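# Close-range views and success rate in simulated block tasks: is this comparison valid?

**Posted by Rungnapa Wannasri** · April 16, 2023 · Tags: simulation, imitation learning, evaluation

Our group is preparing an internal report on a block-handling policy trained entirely in simulation. The training data were generated in Geser, the simulator maintained by our institute, and the policy was trained with the Flustisau toolkit at its default settings. I would appreciate guidance from members who have published evaluations of this type.

The policy was trained under 2 conditions. In the first, it receives a single overview image at each step. In the second, it receives the overview image together with a close-range view. Each condition was evaluated over 20 episodes. The condition with the close-range view completed 10 more episodes than the condition without it.

One reviewer within our department has questioned whether the close-range view contributes any usable information. The reviewer observes that, at short distance, the nearest block fills much of the image and hides whatever stands behind it. A representative image from the evaluation set is provided for reference. 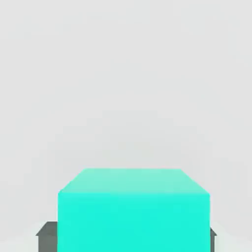 *Figure 1. Close-range view of the cyan cube in simulation, with a dark gray block partly hidden behind it.*

The lower part of the cube is outside the view, so the policy cannot determine from this image alone where the cube meets the surface. The reviewer considers this a defect in the experimental design. My own position is that the edges and the difference in shade between the top and front faces are sufficient for alignment, and that the overview image supplies the rest.

I have the following concerns:

- Whether 20 episodes per condition is enough to support the claim.
- Whether partial occlusion of the second block should be reported as a limitation or controlled for.
- Whether plain backgrounds and uniform colors make the result too easy to obtain.

The same starting positions were used in both conditions. Only one training seed was used for each.

---

**Samran Sitthichai** · *Accepted by the poster*

The comparison is reasonable in outline, but the claim should be narrowed before the report is circulated.

With regard to sample size, the difference you report is large for 20 episodes and is unlikely to be an accident of the starting positions. The greater weakness is the single training seed. Policies trained on identical data can differ considerably in success rate, and your present design does not separate the effect of the added view from the effect of the seed. I would recommend that additional seeds be trained before more episodes are collected. If computing time is limited, it is better spent there.

Because the starting positions were matched, the results should also be reported as pairs. Please state in how many episodes both policies succeeded, in how many both failed, and in how many only one succeeded. A table of this kind takes little space and permits readers to apply a paired test of their own choosing.

With regard to occlusion, I do not agree with your reviewer that the hidden region is a defect. Occlusion is normal in close-range views, and a method that depended on its absence would be of limited value. It should nevertheless be measured. Geser can export a segmentation mask for each object. Compute the visible fraction of the rear block at each step, divide the episodes into low and high occlusion, and report success separately for the two groups.

I would also add a control condition in which the close-range input is retained but replaced by a constant gray image. This keeps the network the same size. At present, the second condition has both an additional view and additional parameters, and a careful reader will ask which of these produced the gain.

Your statement that the edges and shading are "sufficient for alignment" is a hypothesis. The figure does not establish it. Either test it by removing the shading from the renderer or move it to the discussion section.

---

**Cordeiro_Lab**

We used 30 episodes per condition in our November report and received no objection. The background should be randomized. See the Prorkmont settings file for the color ranges.

> **Rungnapa Wannasri:** Thank you. Does the Prorkmont file also change the lighting, or only the colors?

> **Cordeiro_Lab:** Colors only. Lighting is set in a separate file, which I do not have at hand.

> **Samran Sitthichai:** I would advise against changing the background in the same round as the control condition. Please complete the control first and report the randomized version as a separate experiment.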